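How to Tape a Hockey Stick Blade (and Keep It Taped)

Posted 8 Jan 2022 by Haruna Sugiyama

I've played left wing for the Jenlow rec side for years and I still love a fresh tape job. It's five minutes of quiet before a noisy evening, and a well-taped blade really does feel better on the puck! I've coached beginners at Grultville rink since last December, and taping is the first thing they ask me to show them.

What you need

One roll of cloth hockey tape, black or white. A pair of scissors. A bit of wax, and an old towel. Clear tape is for socks, so leave that in your bag.

Step 1. Strip the old tape

Peel from the toe and pull slowly. If there's gum left behind, rub it with the towel and a little warm water, then let the blade dry completely. Tape will not stick to a damp blade, however hard you press.
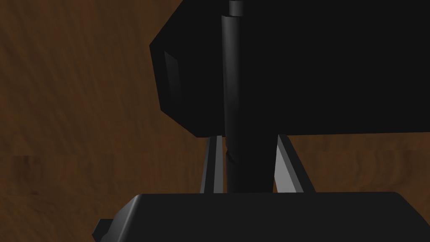

Dark side panel and underside, close up

Step 2. Start at the heel

Hold the stick with the blade facing away from you. Lay the end of the tape along the bottom edge at the heel and bring it up over the back. Some people go toe to heel and swear by it. I like heel to toe, as the edges of the tape then face the toe and seem to grip the puck a touch more on a wrist shot. Try both and see which you fancy.

Step 3. Wrap with an even overlap

Each turn should cover half of the one before. Keep the roll close to the blade and keep it tight - if you see a wrinkle, go back one turn and lay it again. Smooth it down with your thumb as you go. My team-mate Wang leaves small gaps on purpose to keep the blade light, and he scores more than I do, so make of that what you will!

Step 4. Finish the toe

You can stop just short of the toe and cut straight down, or run past it, fold the tape over and trim round the curve. I do the second one because our ice is rough in the corners and the toe takes a beating.

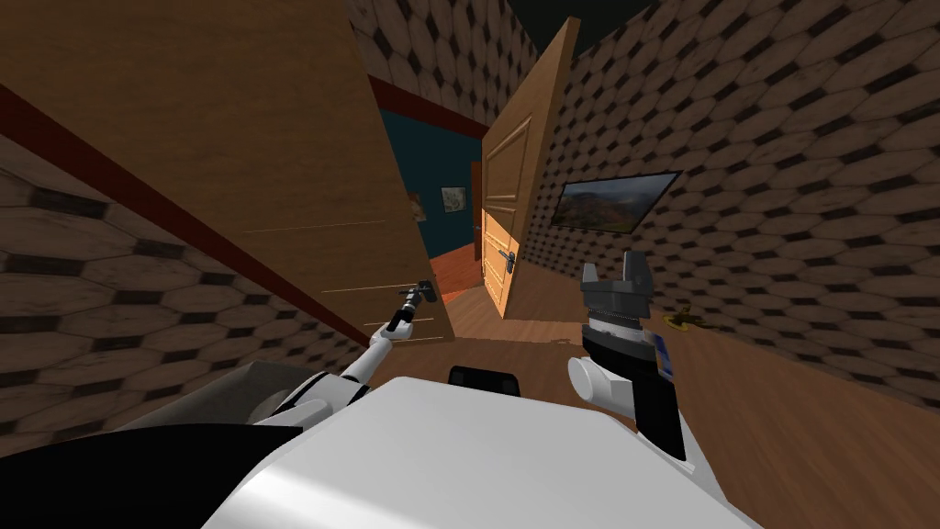 How often should I change the tape on my blade?
Change it when it frays or starts to feel heavy and soggy. For most of us that's every two or three games, and goalies can usually leave it longer.

Step 5. Wax it

Rub the wax along the whole taped area, both faces and the bottom edge, then press it in with the heel of your hand. It keeps snow from clumping and makes the tape last. We go through a lot of it on the Flerkik tournament weekend, when more than 300 players turn up and the ice gets very choppy by the evening.
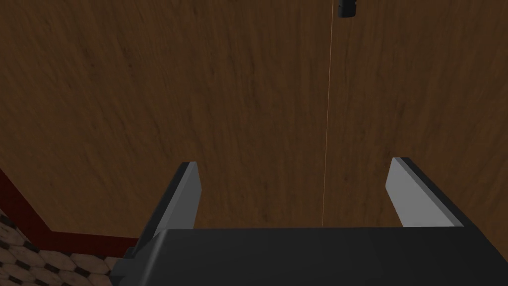 Wood-grain tabletop

Once you're happy with the blade, do the handle. Twist a length of tape into a thin rope, spiral it down the shaft, and wrap flat tape over the top for a ribbed grip. Build the knob last, with ten or so turns at the very end, and go a bit bigger if you wear thick gloves.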